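Project report: grip loss during the adapter sorting task
Rurnthorpe site, group 2
28/11/2022

4. The fault

In the first week of November the gripper began to let go of adapters partway through the lift. The controller logged each one as a good pick, so the arm carried on to the tray with nothing in it. We ran 100 picks at the normal setting and had 22 drops. Most came after the arm had been working for an hour or more.

We first blamed the finger pads and changed both. The drops went on as before. Ok-hee Ji then compared the motor log with the commanded position and found that the fingers stopped short of where the software thought they were. A set screw on the drive coupling had worked loose and the shaft was slipping under load.

5. Safety

On one run a dropped adapter jammed the linkage and the motor kept pushing for 730 milliseconds before the current limit cut in. One of us had reached in to clear it. There was no injury, but the emergency stop should have been pressed first. The Lerkia handbook says this and we had all signed it.

6. Repair

The screw was cleaned, refitted with thread lock and marked with paint. We lowered the current limit and added a check on finger width after each lift. If the width reads as closed, the arm stops and waits. The test with the adapters was then repeated.

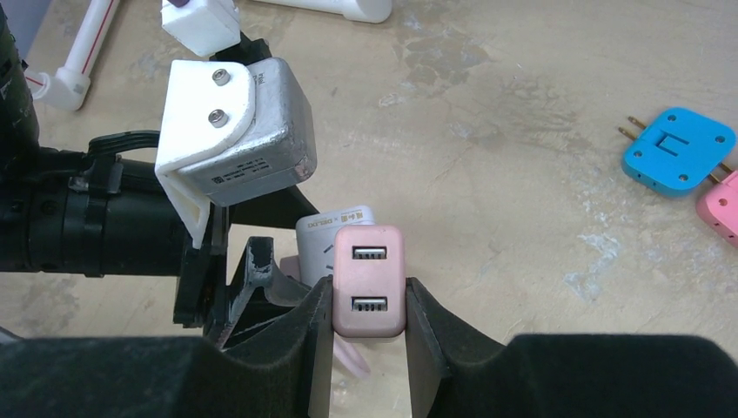 Rimkutė asked whether the width check would catch a slow slip as well as a full drop, and wanted that tested at Flullovham before the current limit was signed off.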